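Why Does Dust Keep Coming Back?

You dust a shelf on Saturday. You feel proud. By the next weekend the shelf is fuzzy again, as if you had never been there. Dust does not care about your feelings.

So what is it? Dust is a mix of very small bits of very ordinary things. There are threads from your socks, crumbs of dirt from your shoes, pollen from outside, hair from the cat and tiny flakes of skin. Yes, skin. Some of it is yours. You shed it all day long without noticing, even while you are eating cereal.

How small are the bits? A human hair is often 70 microns wide, and a micron is one thousandth of a millimeter. Plenty of dust specks are a lot thinner than that. A speck 6 microns across is much too small to see by itself, so it waits until it has friends.
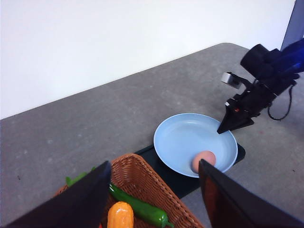 Small things also fall slowly. Drop a marble and it hits the floor before you can say "oops." Drop a fine speck of dust and the air pushes back on it so well that it may drift for hours. Open a door, shake a blanket or chase your brother down the hall, and up it goes again. This is why dusting with a dry feather duster is mostly a way of giving dust a ride.

A damp cloth works better. Water grabs the specks and holds them, and then you can rinse them down the sink - goodbye, old socks.

Want to see how much dust your home makes? Put a clean, dark plate on top of a bookcase where people won't bump it. Leave it for 18 days, then draw a line across it with one finger. August is a good month to try this if your windows are open, because plenty of dust blows in from outside.

Show the plate to a grown-up. They may say, "That's very interesting." They may also hand you the damp cloth. Scientists have to take risks.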